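Can Mom keep her own things when she moves from home care to a residential place?
Posted in Care at Home and Care Homes, 21 May 2025

Albane Bouvier
Hello everyone, and thank you in advance to anyone who reads all of this! My mother is 84, and after two falls this winter we have found her a room at Miletti House, where she'll start in June. The staff there have been lovely, but the welcome pack runs to nine pages and I still can't work out the one thing she keeps asking me, which is how much of her own stuff she can bring. She's very attached to her kitchen bits, her table linens and her little packets of this and that. I also don't know if we have to put labels on everything, down to the toothbrush, or only on clothes. The county caseworker told me one thing and the home told me another. What did you all do?
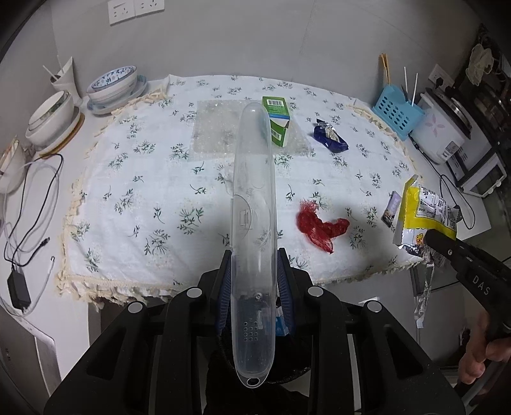

Clear plastic case and a yellow snack bag

Wibisono
Oh, I feel for you, we went through this with my dad. Every home has its own rules, so ask for the "personal belongings" page, and ask for it in writing (ours was a separate sheet they forgot to give us). Label everything! Clothes get iron-on tags, and for small bathroom things I used a paint marker, because stickers came off in about a week. Glasses, hearing aid case and dentures go on an inventory that you both sign, and you keep a copy. We didn't, and when his good watch went missing there was nothing to point to. Tablecloths and the like were fine with our place, but they went through the big laundry, so please leave anything with delicate trim with family, or wash it yourself on visits. I spent $136 on new towels and sheets and then found out the home supplied them, so do check that first.

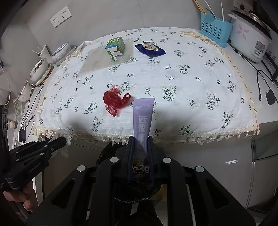
White cloth with green sprigs and lace trim, and a small 2g sachet

Zendden
Food is the one to ask about. Ours wanted it in a sealed tub with a date on it, and the nurse had to know about any teas or supplements in case they didn't mix with her pills. Depends on the home though.

Fuvent
following, we're moving my aunt soon too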